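## Simulated kitchen recordings: progress and next steps

The household tasks strand of the Skolska programme has moved into its second phase. Members of the partnership will recall that the first phase was limited to table-top work. Recording has now been extended to cupboards, where the open door and the side panels leave the arm much less room.

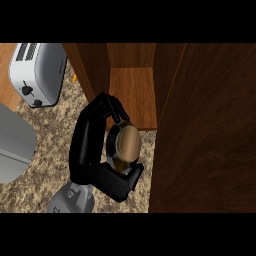
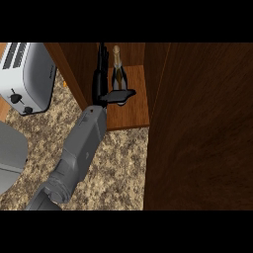

*Cabinet tasks in the simulated kitchen: a round pan (first view) and a bottle (second view).*

The collection now holds 1,067 accepted examples across nine tasks. Each example consists of one complete attempt, together with a short written instruction such as "put the pan in the cabinet". Attempts in which the operator hesitates at length are kept but marked separately, as Okoth has asked to study them for its work on timing.

Partners are reminded that the position of objects must be varied between attempts. A review by Traltanex found that several early batches repeated the same starting layout, and a system trained on them did poorly when the layout was altered. Those batches have been withdrawn and will be recorded again – the target is 100 fresh attempts for each task affected.

The next release is planned for June and will be placed on the Zellon server in the usual format. Requests for additional objects should reach the programme office before then, with a note of the task for which each is needed. Operators who have not yet completed the revised training module are asked to do so before booking further sessions.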